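Workshop notebook, Jamatex finishing room
September 9, 2026, written up after lunch

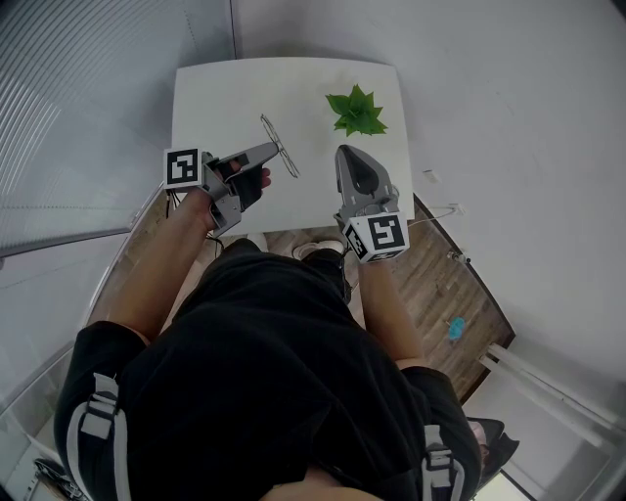
Small white table, both hand grippers, wire piece and the green succulent.

A slower morning than I had hoped for, but a good one, and I want to get it down while I still have it straight in my head. We are in the second week of having the display people do their own demonstrations for the Okarberg arm, instead of me doing them all and pretending I know how to dress a shop window. I don't, and the August recordings show it.

Today was the wire pieces and the artificial plants. The wire is the fussy one. It is thin, it sits diagonally if you let it, and the jaws want to come at it from the side. Boonsong's advice is to slide the tip along the tabletop until it meets the wire and only then close. He has been putting these displays together by hand for years and does it without thinking, so it took him a while to find words for it. I have asked him to say it out loud again tomorrow so Mateja can write it on the card for the others.

The succulent is easier to hold and harder to hold nicely. If you take it by the leaves they splay, and the customer notices a squashed leaf long before they notice anything else. Go in low, near the middle. Theresia disagrees and likes to tip it first with the left. Both ways are fine with me for now and I would like some of each in the set.

Count for the finishing room stands at 753 kept recordings, with 30 thrown out, mostly my own from the first few days when I was rushing. Kenneth wants another 300 before we let the arm try the Gondimano order, and I think he is right, though I grumbled at him over it.

Now the part that isn't about wire. We had a long chat at the tea break, the longest since the arm arrived, and I was glad of it. Theresia asked straight out what her job looks like once the arm can do the small pieces. I told her what I had been told: the arm takes the repeat orders, the plain ones we all get sore wrists from, and the one-off windows stay with the bench. She said that was all very well but the plain ones are where new people learn. I had no good answer and said so. Živko learned on those same orders and so did I, a long while back, and if they all go to the arm we'll need to keep some aside on purpose. I've put it on the list for Monday's planning meeting, in her words and with her name on it, which she was happy with.

Boonsong's worry was a different one. He doesn't mind teaching the arm but he does mind being measured by it. He'd heard the recordings might be used to time people. They are not, and Kenneth came down and told him that himself, which I appreciated. I would still like it in writing, and have asked.

On the practical side, forearms get tired with the grippers well before the hands do. We've settled on seven minutes and then a swap, and people can stop sooner if they like. The harness straps want adjusting for each person, so please don't just throw it on over the last one's settings and hope. Mind the cables too when you get up from the chair, they go right down to the floor.

Still to do:
Ask the Domínguez rep whether we can get more of the wire pieces, same size.
Card for the wire grip, Mateja, with Boonsong's wording.
Try Theresia's tipping method with the bigger plants.
Chase Kenneth for the note on timing.

Živko is on the table this afternoon and I'll sit with him for the first few.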